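Objet : Re: [club-robotique] Tri des blocs - où en est le groupe du bac ?

Bonjour à toutes et à tous,
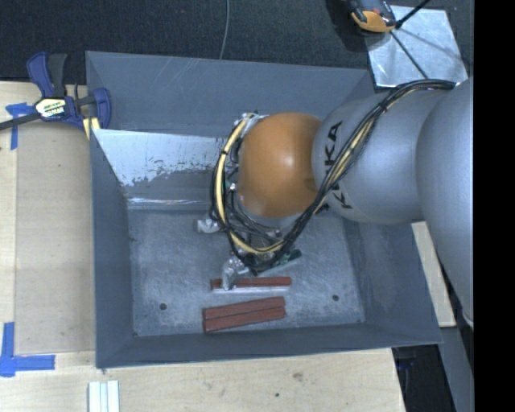

Merci pour les questions, et pardon pour ma réponse un peu longue. Le français n'est pas ma première langue, donc je préfère écrire tranquillement et vérifier mes phrases. Je réponds entre les lignes du message précédent.

> Bonjour le groupe du bac,
> Nous préparons la page du club pour la rencontre Niludico de décembre et il nous manque votre partie. Est-ce que vous gardez les blocs en bois pour la démonstration, ou est-ce que vous passez aux pièces de Tasbridge comme c'était prévu au départ ?

Nous gardons les blocs en bois. Les pièces de Tasbridge sont plus jolies, mais leurs arêtes sont arrondies et notre calcul de l'orientation devient instable : le programme hésite entre deux angles et le poignet tourne pour rien. Avec un bloc rectangulaire bien long, le grand côté donne la direction sans ambiguïté. Peut-être que nous reprendrons les pièces de Tasbridge au deuxième semestre, si un autre groupe veut s'en occuper.

> Nous avons lu dans votre compte rendu que le cas difficile est celui des « blocs collés ». Pouvez-vous expliquer en quelques lignes, pour les lecteurs qui ne suivent pas le cours ?

Oui. « Collés » est un mauvais mot de ma part, il n'y a pas de colle. Je voulais dire que deux blocs sont posés côte à côte, parallèles, avec presque pas d'espace entre les deux. Pour un bloc seul, les doigts descendent de chaque côté et la prise est simple. Pour une paire, il n'y a pas de place pour le doigt du milieu. Le programme voit aussi un seul grand rectangle à la place de deux petits, et il propose une prise au centre, exactement sur la ligne de séparation.

Nous avons essayé deux solutions. La première est de pousser légèrement la paire avec un doigt fermé, puis de regarder de nouveau. Elle fonctionne souvent, mais parfois les deux blocs glissent ensemble jusqu'à la paroi inclinée, et là c'est pire. La deuxième est de prendre le bloc par les petits côtés, dans le sens de la longueur. Il faut ouvrir la pince presque au maximum et la marge devient très petite. Pour le moment la règle est la suivante : d'abord le bloc isolé s'il y en a un, ensuite la poussée, et la prise en longueur seulement en dernier recours.

> Combien d'essais avez-vous faits ? Le jury de l'année passée avait demandé des chiffres.

Nous sommes à 400 essais enregistrés avec la version actuelle du programme. L'objectif écrit dans notre dossier est 2000 avant la rencontre. C'est beaucoup, mais une grande partie peut se faire en série, avec une personne qui surveille et qui remet les blocs en place. Je ne veux pas encore donner de taux de réussite sur la page. Les premiers essais ont été notés de façon différente (une prise suivie d'une chute était comptée comme réussie) et je dois les relire.

> Est-ce que le module Stimach est toujours utilisé pour la planification ? Un membre du groupe mobile voudrait le reprendre.

Toujours, mais dans une version modifiée par nous. J'ai ajouté une limite de hauteur pour les parois du bac, sinon la trajectoire coupait le coin. Je peux partager le dossier, seulement je demande au groupe mobile de faire une copie et de ne pas travailler directement dans le nôtre. La semaine du dernier changement, nous avons perdu une soirée à chercher une erreur qui était simplement une virgule dans le fichier des paramètres.

> Enfin, la salle Ferrand : pouvez-vous libérer un créneau pour les débutants ?

Nous pouvons laisser la salle à partir de 18 h, sauf pendant la dernière quinzaine avant la rencontre. Trois demandes pour les personnes qui viennent après nous :

- ne pas desserrer les serre-joints du bac. Si le bac bouge, toute la calibration est à refaire, et cela prend plus d'une heure ;
- laisser le ruban bleu sur la table, ce sont nos repères ;
- ne pas dépasser la vitesse réduite avec le bras quand il y a des débutants dans la salle, même pour « juste montrer ».

Il me reste une question pour la liste. Nous cherchons 6 blocs supplémentaires du même format, pour essayer un bac plus rempli. Si quelqu'un a accès à une scie et à un peu de temps, je peux envoyer les dimensions. Le bois exact n'a pas d'importance, mais la couleur doit rester assez foncée par rapport au fond gris, autrement le seuil de détection ne va plus.

J'enverrai le texte corrigé pour la page demain dans la soirée. Si une phrase n'est pas correcte en français, vous pouvez la changer sans me demander - mais pas les chiffres, s'il vous plaît.

Bien cordialement,
pour le groupe du bac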